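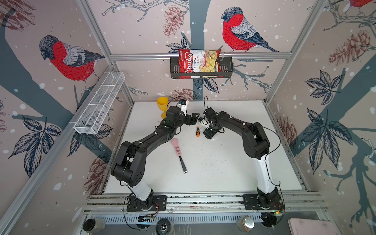

Hanging patterned wallpaper without losing the match

Quick notes from doing the back room at the Arnstead place. Drop match paper, paste-the-wall type. Straight match is easier, skip step 3 if that's what you have.

1. Check the batch number on every roll. All of them. One of ours from Pinddale was off and you could see it from the door.

2. Measure wall height, add 4 inches. Then look at the repeat on the label and round up to the next full repeat. Yes you waste paper. Buy the extra roll.

3. Cut from two rolls, A strips and B strips. Pencil the letter on the back, plus an arrow for up. Birds and branches look fine upside down on the table, less fine on the wall.

4. Plumb line for the first strip. Don't trust the corner, don't trust the door frame either.
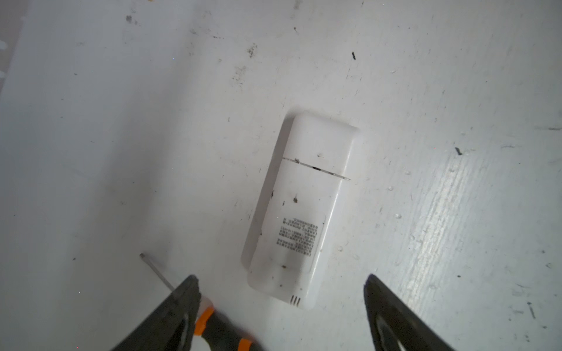

5. Paste the wall a little wider then the strip. Hang from the top, leave 2 inches over, slide it untill the pattern meets at eye level. If it drifts near the floor, fine, furniture goes there.

6. Smooth from the middle out. Plastic smoother or a dry brush. Wipe paste off the face right away, damp sponge, no rubbing.

7. Trim with a new blade. New blade every two strips, seriously. I went through 12 and should have used more.

Inside corners: never wrap a full strip. Cut it so half an inch goes round, then drop a fresh plumb line and overlap.

Outlets, power off first. Paper straight over, cut an X, trim back.

Leave the heat low overnight. Seam roller next day only if an edge has lifted. Ceiling border notes coming in October.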